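About Stindanberg

Stindanberg is a small workshop in Cedstead. We repair and test robot grippers that handle clothes and other soft goods. We started with two benches, and now we have 17 people.

Many customers ask us about the Disex fault, so we prefer to tell it on this page. In April one of our grippers did not open when the stop button was pressed. It held a sleeve and kept pulling for 20 seconds. No person was hurt, but a hand could have been there. We found a worn cable at the joint of the finger - our own check had missed it. We stopped all work and looked again at 1,120 test records.

Today every gripper must release the cloth when power is lost, and we try this before each shift. Dark, crumpled garments are part of our daily work.
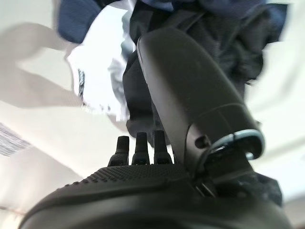

Rawiri Trevaskis wrote to us that a release test at the start of the shift is good, but he would like a second one after the lunch break, when the joints have been working for hours. We have added it to the Karagiannis line.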